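Clear the Table Before You Wash Anything

Most advice about kitchens starts at the sink. Wash as you go, never leave a pan overnight, wipe the faucet. I followed that advice for years and my kitchen in Bromley still looked bad most evenings, and it took me far too long to see that the dishes had very little to do with it. It was packaging.

My argument is a simple one. In a home where people snack, drink and talk at the same table where they eat dinner, the wrappers should go before anything else gets touched. Dishes can wait in a sink. Nobody has to look at them there. Wrappers have no place to wait, so they stay on the table, and everything else gets put down around them.

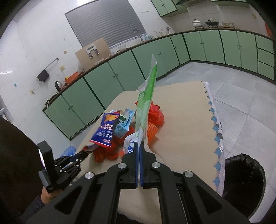 Snack bags, a carton and plastic mesh on the table, with the lined trash bin next to it.

None of that is dirt in the usual sense. You could leave it until morning and the house would be fine. I hear this from my brother-in-law, Boonsong Boonchu, who thinks a table that has been used should look used. He lives in Omelville with three teenagers and has a right to his opinion. But I have eaten breakfast at his table, and I had to move a chip bag to find a place for my cup.

The trouble with light trash is that it takes up much more room than it weighs. A plate sits flat. A snack bag stands up or springs open when you let go of it. Plastic mesh from fruit catches on whatever is near it. You push the heap back to make room for a newspaper, and now the heap is in the middle, where everybody can reach it and add to it. By the end of the evening people are putting good food down beside empty packages, and then somebody has to pick through the lot to find out what still has cookies in it.

A tablecloth makes this worse, and I say so as someone who uses one. Crumbs shake out of a torn bag and get into the weave. Milk does more harm. A carton on its side always has a little left in it, in my experience, and I have washed the same cloth twice in one week because of that last spoonful. If you want to keep a nice cloth on a table people really use, the cartons have to leave early.

Where you keep the bin matters more than what kind you buy. In July I looked at a Vatside bin with a pedal and a soft lid for $154, and I nearly bought it. Then I thought about where it would go, which was under the counter on the far side of the kitchen, same as the old one. I kept my money and moved the old bin to the end of the table. It isn't pretty there. It also gets used, including by people who had never once walked across the room to throw out a wrapper.

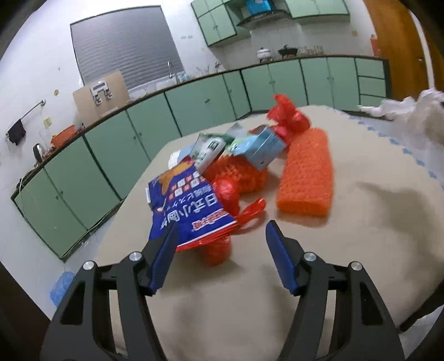 Packages with a lot of print on them are the ones people leave longest. I think the bright colors make them look like something still worth having. A plain bag gets thrown out without a thought, while a cookie package with a good picture on the front can lie around for days after the last cookie is gone. My neighbor Tzu-hsuan Lai disagrees with me about nearly everything in this column, but she does agree on that one. She brings back cookies from a shop in Purves, and the empty packages stay out at her house until she gets tired of checking them.

Her main objection is to the sorting. Where she lives cartons go in one bin and soft plastic in another, and she says that makes a quick clearing impossible. I have some sympathy. Rinsing and flattening a carton is a chore, and I won't pretend it takes no time. Still, sorting is easier with a small heap than a big one. I put cartons by the sink first, then bag the plastic, and I do the rinsing later with the dishes.

The whole job takes me less time than it takes the kettle to boil. Look inside each package, close up the ones that still have food, and put the rest in the bin. Then shake out the cloth, outside if the weather allows. After that you can wash up, or go to bed and leave the pan to soak, and I will not say a word about it.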